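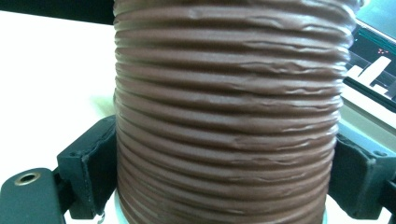

Brown cable on a reel – see how each turn sits next to the last one?

Ridges! Lots of things have them. Cable on a reel, paper cups, cardboard boxes, crisps. Today we look at two of them, the cable and the cups, and find out what the bumps are for.

Cable first. The bumps on a reel aren't really there at all – it's one long round cord going round and round. Put round things side by side and you get a bump, a dip, a bump, a dip. Run a finger down a cotton reel. Same thing, only tiny. The pale rim at the end is called a flange (say it: flanj). It stops the turns sliding off. Wind it neatly and it pulls off neatly. Wind it any old how and you get a knot, and then a grown up gets cross.

Now cups.

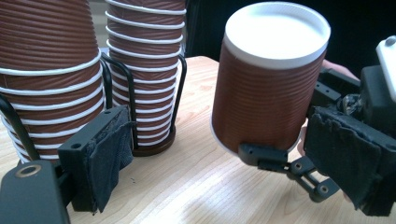 A ribbed paper cup, with more cups nested upside down in the stacks.

The ribs on a cup do two jobs.

Job one – keeping fingers cool. Hot drink inside, hand outside. A smooth thin wall lets heat straight through. Ouch. But with ribs your fingers only touch the tops, and air sits in the dips. Air is slow at passing heat along. Your winter coat does the same trick.

Job two – strength. Flat paper flops. Fold it into a zigzag and it will hold up a small toy. Try it! One sheet, folds as wide as your finger, two books for the ends of the bridge.

And the rolled rim at the top? Paper curled over on itself. Nicer on your lips, and it helps the cup stay round when you squeeze it.

Why do cups stack? Look at the shape. Wide at the top, narrow at the bottom, so one slides inside the next untill only the rim shows. A straight-sided cup wouldn't go in. 300 cups in a stack take up far less room than 300 cups standing about on a table. 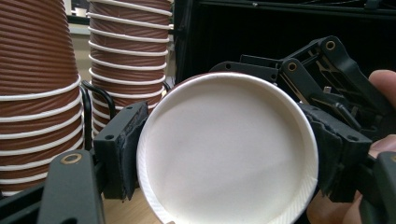

Next, turn a cup over. The bottom is a seperate piece – a flat circle of paper, fixed inside the wall a little way up. Feel the edge that sticks out round it. The cup stands on that edge. Clever for just paper.

Things to hunt for at home: a jar lid, a hose, a biscuit, the sole of your shoe. Draw the ridges you find and write down what you think they do. Grip? Strength? Keeping warm?

Words by Vasanthi Siddiqui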